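Bring this handout to the November bench session. Read sections 1 to 3 before you come in. Section 4 is done at the bench.

# Unit 9: Inside a Desktop Tower

Instructor: Firouzeh Azimi
Bench support: Lionel Pichon

## 1. Before opening the case

Shut the computer down and unplug the power cord from the wall and from the power supply. Press the power button once with the cord out. Lay the tower on its side with the removable panel facing up.

Put on the wrist strap and clip it to bare metal on the chassis. Painted metal doesn't make a good contact. If your strap clip is loose, get another from the Jesola box by the door.

Screws go in the tray, sorted by where they came from. Case screws and drive screws often have different threads and will strip the hole if you mix them up.

## 2. The main parts

**Motherboard.** The large circuit board that everything else plugs into. It is held to the case by screws that go into standoffs. The standoffs keep the underside of the board from touching the metal of the case.

**Processor and socket.** The processor sits in a socket with a metal retention frame over it. The square metal lid on top is the heat spreader. In normal use a cooler is clamped over it with a thin layer of thermal paste between. Do not power on a machine with the cooler removed.

**Memory slots.** Long, narrow slots, usually near the processor. Workstation boards often have a bank on each side of it. Modules have a notch and fit only one way. Push both ends down until the latches close.

**Expansion slots.** For graphics cards, network cards and so on. Most have a latch at one end that has to be released before the card comes out. Pull straight up.

**Power supply.** A closed metal box. We do not open it in this course, even with the cord out. The capacitors inside can hold a charge. Some workstation models let you slide the whole unit out with a release tab.

**Drives.** Hard drives sit in carriers or cages. Each SATA drive takes two cables, one for data and one for power.

## 3. Terms for the quiz

- chassis
- standoff
- heat spreader
- retention frame
- chipset
- drive caddy

The full list of 28 terms is in the Faltum course folder. The quiz uses 17 of them. Spelling counts.

## 4. Bench task

Work in pairs. One person handles the hardware and the other fills in the sheet, then trade places after the memory is done.

1. Find each part listed in section 2 and write its location on the sheet.
2. Trace one data cable from the drive to the board.
3. Read the power supply label and copy down the wattage.
4. Have Lionel sign the sheet before you put the side panel back on.

Sheets go in the tray marked Unit 9. Annick Guillot's group uses the same bench after us, so leave it clear.

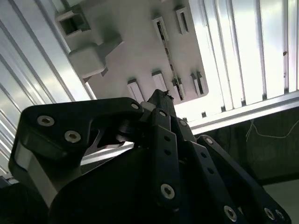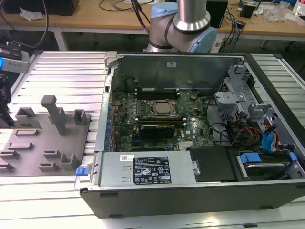

*Fig. 2 (second picture): Dell workstation on its side with the panel off. The processor is in its socket with no cooler fitted.*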